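Dikholm Home Goods is looking for people to help with our entryway study

Do you come through the door with your arms full, drop your keys somewhere, and then spend ten minutes the next morning hunting for them? We would love to meet you! We make small stands, trays and hooks for the spot where everyday pocket things land, and before we settle on the next one we want to watch how ordinary people put things down and pick them up again.

A session lasts one hour at our Plestemgate workroom. You'll sit or stand at a table with a few familiar items and go through the motions of coming home and heading out again, at your own pace. 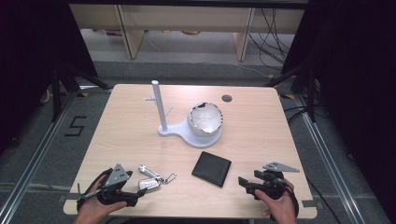
There is no right way to do any of it. Some people hang everything up, some make a little pile, and some (I am one of them) put the keys down wherever the hand happens to be — all of that is useful to us. Afterward we'll sit down for a chat about your own hallway, shelf or kitchen counter, and you're welcome to complain about it as long as you like.
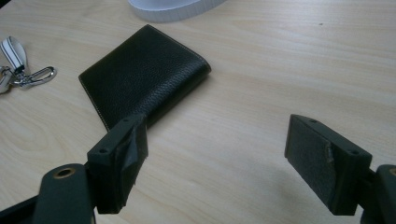

Wallet and keys on the table.

We have room for 16 participants, all of them 18 or older, during August. No experience needed, and tidy and untidy people are equally welcome. You'll receive a $250 gift card as a thank-you, along with coffee and something sweet.

To sign up, stop by the front desk in Plestemgate or call extension 478 and leave your name and the times of day that suit you.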